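Farero trash bags, 90 count – my review after one roll and a half

I live with my cousin Princess Ignacio in a small apartment, and we cook at home almost every evening. So we use many trash bags, and I have become more strict about them than I was before. Before Farero we used the Cadance bags, and for a short time the Prudex ones which my cousin bought on sale.

The Farero box costs 11 dollars in the shop near us and it has 90 bags in it, on 2 rolls. They are for a kitchen can of normal size. 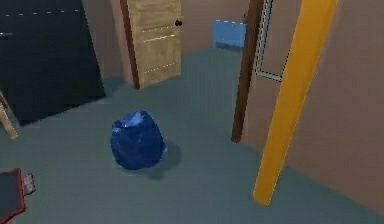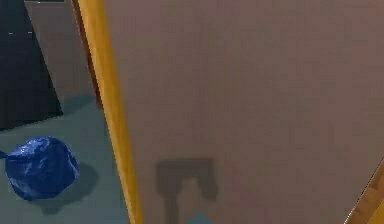

First, the opening of the bag. With Cadance I had to rub the top between my fingers for a long time, and in winter when my hands are dry it was very annoying. The Farero bag opens on the first or second try. The tear line between the bags is also good. Only one time I pulled too fast and got a small hole in the next bag, and I used that one for paper.

The strength is fine for food waste and packages. I put in chicken bones, coffee grounds and wet rice, and the bottom did not leak. What I do not like is the side seam. If you push down a box with sharp corners, the seam starts to stretch and becomes thin there. The Prudex bags were thicker and did not have this problem, but they smelled of something like perfume, and Princess got a headache from it.

The drawstring is the part I was worried about. It is narrow, and when the bag is heavy it cuts a little in the fingers. I live on the third floor without an elevator, so I notice it. It did not break yet. My cousin ties the two ends in a double knot and carries the bag from the bottom with the other hand – I think it is a good habit with any brand.

About the size: our can is the tall Policarpio one, and the bag goes over the rim with enough left to fold down. In September we borrowed a wider can for a family dinner and there the bag was too tight, it slipped inside two times. If your can is wide, please measure it before you buy the box.

The box itself is weak. The cardboard flap came off in the first week and now I keep the rolls in a drawer.

I give four stars. I would pay a little more for the same bag with a wider string, and I already bought the second box.

Diệp Tạ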